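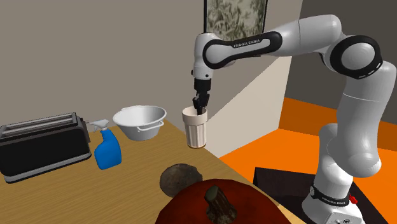 Hirero Tabletop Pack: Gallery

Hirero is a scene pack for simulated arm work, sold by Fiven as a download. The license we tested covers 12 table layouts and a library of 2506 object meshes. It loads into the Parlow simulator and needs no other add-ons. Peninah Uric's usual test machine was used throughout, with the default lighting and the stock arm model.

The opening render is from the mixed kitchen layout, with the gripper fingers lowered into the mouth of a tall ribbed cup. Toaster, spray bottle, bowl and pumpkin share the table with it. Labels on the arm read FRANKA EMIKA and stay legible at this distance.

Setup notes

Layouts are stored as plain text files. Each entry lists a mesh name, a pose, a mass and a friction value, and all four can be edited by hand. Object positions can be fixed or drawn at random from a seed. We left the seed at 3503 so that runs could be repeated.

Collision shapes are separate from the visible meshes. The pack ships two versions of each, coarse and fine. Coarse shapes load faster, but they close over the openings of cups and bowls, so any task that puts fingers inside a container needs the fine set. The manual mentions this once, in a table near the back. Switching sets requires a restart of the scene.

Camera placement is free. The pack includes a fixed room view and a close view near the gripper, and both can be saved in the same run. Saved views do not carry over between layouts, and have to be exported and loaded again.

The close view is the better one for checking surface detail. Food meshes vary in quality. Rounded items have reasonable textures, while some smaller ones are built from few faces and it shows in the shading.

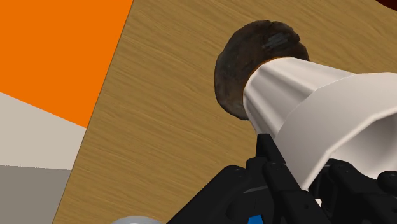 Close view, mushroom at the gripper. Mottled texture on the cap, flat facets on the stem.

For grasp work the low face count matters less than the friction values, and those are set sensibly for most of the food group. We would still like a smoother mesh for this one. Fiven lists a mesh update for December, free to current license holders.

Comments (3)

Lại
Does the fine collision set slow things down much with a full table? I only need it for the cups.

Peninah Urio
You can set it per object. Add the word fine at the end of the entry in the layout file and leave the others alone.

Lại
Works, thanks. The mushroom stem could use another pass though.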